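Magazine > Home Life > Small Spaces
Search stories Go

I blame Nabila Hidayat for my snack shelf. She runs the counter at Zein, a coffee place in Prestasby so tiny you order with your elbows tucked in, and she sells more candy than cake!
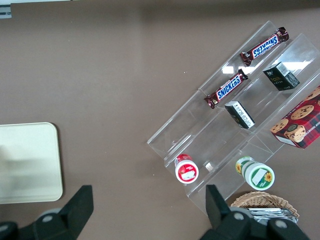 My own kitchen had a drawer, and the drawer was where chocolate went to get lost (I once dug out a bar from the previous November). So I bought a stepped stand, the clear kind, and stuck it on the table. Two Snickers went on the top shelf, little dark boxes on the one next to it, and the brown tabletop shows right through the plastic, so it hardly feels like I've added furniture. Mine was $14 at Derden. Lakshmi Amin, my neighbor, wants one for her tea – she owns 300 bags, easy – and I've told her to buy two.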